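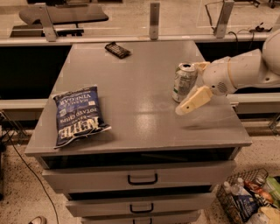
Crisps, a chocolate bar and a can of fizzy drink.

Snacking at work: your questions

Last updated 21/11/2025 by Fedir Kostiuk

Is snacking bad for me?

Depends what you eat, how much, and what the rest of your day looks like. I realise that is a dull answer. The people with exciting answers are usually selling a box of something. A packet of crisps on top of a decent lunch is a packet of crisps. If it has replaced the lunch, look at the lunch first.

I get a slump every afternoon. Is it a sugar crash?

Possibly, but I'd want to rule out the boring things. Many people feel sleepy after lunch whatever they have eaten, and a short night makes it worse. So does a stuffy room. Try opening a window and going for a walk before you buy a blood sugar gadget. If you are tired all the time, or very thirsty with it, see your GP.

Are "better for you" snack bars better for me?

Turn the packet over. The front is advertising. The useful part is the table on the back, and you need the column per 100g, as that lets you compare one product with another. Plenty of bars sold on oats and dates have as much sugar as an ordinary biscuit. Date syrup is still syrup.

What about the portion size on the label?

Treat it with suspicion. A serving is often whatever makes the number look small. I have a bag of Osby nut mix in my desk with 257 calories per serving printed nicely on the front, and in smaller type on the back it says the bag holds 2 servings. I have never met anyone who folded it over and put the rest away.

My employer has signed up to Jenent. Should I join in?

For anyone who hasn't had the email, Jenent is an app where you photograph what you eat and it gives you a score. I used it for 11 days. It gave my home-made lentil soup a lower score than a protein pudding, and I couldn't find any account of how the scoring worked. When I wrote in to ask, I was told the method was "constantly improving". Join in if you like being reminded to drink water. I'd read the privacy notice first, and ask your employer in writing what they get to see.

And the Irden snack boxes?

Irden sends a box to the office each month, at a price per head that made me go back and check it. The contents are fine -- popcorn, roasted chickpeas, small bags of dried mango. You can get much the same from a supermarket. Their leaflet says the boxes "support focus". I asked for the evidence and received another leaflet.

Will banning fizzy drinks from the office help?

I doubt it does much where there is a shop within walking distance. Tambunan, where I worked before this, took the cans out of the machine one April and put in flavoured water. People brought their own cans. If you want to cut down, sugar-free versions do cut the sugar, and water cuts the cost as well. Watch the caffeine late in the day, as some sugar-free drinks have just as much of it.

Is fruit sugar the same as other sugar?

Whole fruit comes with fibre and takes a while to chew, so I wouldn't lose sleep over an apple. Juice and smoothies are another matter. Keep them to a small glass, whatever the carton says about its fruit content.

Does dark chocolate count as healthy?

Every few years there is a headline saying so. Read down the article and see who paid for the study, and how much cocoa the subjects were given. Eat it if you like the taste.

So what do you eat?

Toast, mostly. Cheese and an apple on a good day, and salt and vinegar crisps when the apple has gone soft.

Can I send in a question?

Yes, use the form on the contact page. Please don't send me samples.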